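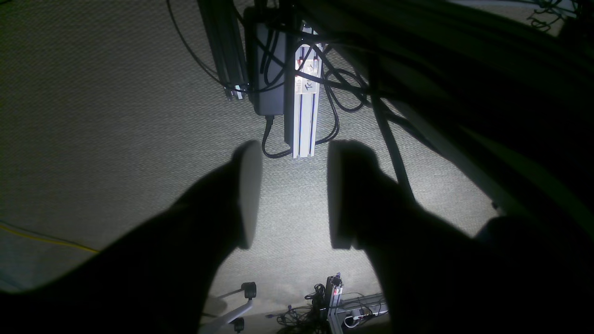 Every office I have worked in has had a cable policy, and every one of those policies has covered the first metre and no more. The desk is the bit that gets inspected. Cable comes down the back of it in a nice sleeve, and then it reaches the carpet and is let off the lead. You get the dark grey power supply, the black cord that leaves it and loops down and comes back up again for no reason a cord could give, and beyond that the great tangle, which belongs to everyone and is therefore left alone. The only one I have any respect for is the thin yellow cable off to the left, which crosses the carpet by itself and has kept out of it.

I bring this up because the firm on the floor above mine, Alent, has just paid for a tidy. Two people came in from an outfit called Skirno with a box of ties and a roll of that hook-and-loop tape that picks up every hair in the building. It took them 7 hours. They used 60 ties, according to the invoice, which I was shown as if it were a school report. When they had finished, the cables lay along the skirting in a bundle as thick as a drainpipe and as straight as a church pew. People came up from reception to look.

Then a monitor died. To get its lead out, somebody had to snip 40 of the ties, and I gather the language carried. The bundle is now a tangle again, only with bits of nylon in it that go through your sock.

My view, which has not made me popular upstairs, is that the money should have gone on labels. A tangle is a perfectly good way to store cable. It takes no skill, it makes room for new members, and you can pull one strand out of it with a bit of patience and some bad temper. What you can't do is work out which strand you want. Everybody knows the crouch: one cheek on the carpet, a plug in your hand, shouting "Is it still on?" to a colleague who has gone to lunch.

A white label and a black pen would put an end to that. I don't mean the printed sort, which come out of a machine that has always run out of tape. I mean handwriting, at both ends, with a word a stranger could follow. "Printer" is good. "Spare" is a lie. "Do not unplug" tells you only that someone once did.

I tried it at home in Ancombe last June and it took one wet afternoon. Behind the television I found a charger for a telephone I gave away, plugged in and switched on. It has a label now too. It says "Why", and I have left it where it was.

Last updated: Monday, March 13, 2023

Print this article | E-mail this article

We use cookies to improve your visit. By continuing to read you accept our use of cookies.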